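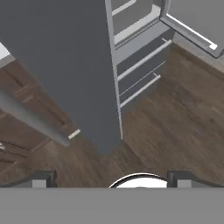

Radomír Baláž wrote back on the last report that he still couldn't tell from it whether we have a play or a series of workshops with a play attached. Fair. We have a play. It's called Leckie, it runs 70 minutes without a break, and as of this month it has an ending. More on that below.

Progress report, new work grant, second period
Skorow Theater Company
Covers up to end of March

Where we are

Draft four is done and went to the actors. Draft three had the two brothers meeting in the last scene and it was dead on its feet, everyone in the room felt it. Manouchehr cut the meeting. Now the older one gets as far as the bus station and the younger one talks to him on the phone, and we hear one side only. Much better. It also loses us a set change, which helps with money, see further down.

Casting is finished. Kristýna Jireš is the mother. Desmond Obi is the older brother, he did the first read for us and we never really looked at anyone else after that. The younger brother was open longer than I wanted - we saw 22 people over two afternoons and the part went to Eduard Slanina, who came in near the end of the second one and read the phone scene cold. He hasn't done a lead before. I'm not worried.

Manouchehr Ghorbani is writing and directing both, same as in the application. Radomír asked if that's wise. We've brought in an outside eye for the last two weeks of rehersal so there is someone in the room who didn't write it.
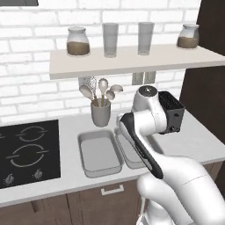

The other thing that changed is the length of the rehearsal period. We had planned five weeks straight through. Desmond has a teaching job he can't leave before the end of term, so it's now two weeks, a gap, then four weeks. More weeks in total but shorter days in the first block, and the wage bill comes out nearly the same. The gap suits the script as well. Manouchehr wants to rewrite the middle once he has heard it on its feet.

Work in progress showing

Did one of these in March, scripts in hand, no lights to speak of, chairs in a half circle. First 40 minutes only. Full room. We asked people to stay after and most did, talk went on till nearly ten at night.

What we heard, short version:

The mother's long speech about the house works. Leave it alone.
The neighbor doesn't. Two people thought she was a social worker. She's now cut down to one scene and she says her name in it.
Opening too slow. Some liked that it was slow. We've trimmed 8 minutes anyway.
Nobody over forty had trouble with the jumps in time, a few of the younger ones did. Not sure what to make of that.
One man wanted to know what happened to the dog. There's a line about the dog in draft two which got lost, it is back.

We also got written comments on cards. They're typed up and can be sent if you want them, just ask.

Venue and dates

Conden is confirmed for the run, 10 performances in the studio there. We had asked for 12 and they could give us 12 only with a break in the middle for another company's get-in, so we took the shorter run in one piece. Contract is signed. They take a split on the box office and no rent up front, better terms than what we budgeted for.

Second venue is still open. Talks are going on with two places. One likes the piece but has a stage that's wide and very shallow, and the phone scene needs depth. The other is slow to answer mail. I'll have a yes or no on both for the next report or will say plainly that there's no second venue.

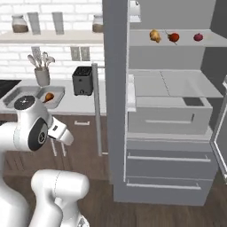 Ticket prices at Conden are set by the house but we got them to hold up to 18 seats a night at the low rate for students and people out of work. That was a promise in the application so I'm glad it's in writing.

Design and sound

Set is one room, one door, a kitchen table and a lot of boxes. The revolve is gone. I know it was in the budget and I know Radomír liked the model. With the bus station out there was nothing left for it to do.

Sound is being made by Jetix, the duo who did the music for our last show. The have recorded the first half. The phone side is the hard part - does the audience hear a murmur from the other end or nothing. We tried both at the showing, on different runs of the scene. Nothing was stronger. The murmur made people lean in to catch words that aren't there.

Costume hasn't started. Will start in block two.

Money

Spent to date is on plan for wages, under on set, over on room hire. Room hire is over due to the longer rehearsal period. The saving on the revolve covers it with some left, and I'd like to move what's left into captioning so we can caption more than the one performance we promised. Please confirm that's okay, by email is fine. Sheet attached separately.
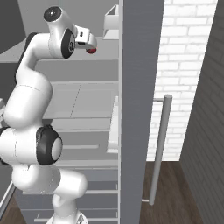 Next period

Block one of rehearsals, two weeks.
Middle section rewritten, draft five to you when it exists.
Second venue settled one way or the other.
Poster and copy to Conden. They want it early.
School matinee - two teachers have asked, we need to check the swearing in scene six with them first.

Question back to you: does the final payment depend on opening night or on the last performance? The agreement says "completion" and we read it two different ways here. We'd need to know before block two, when most of the wages go out.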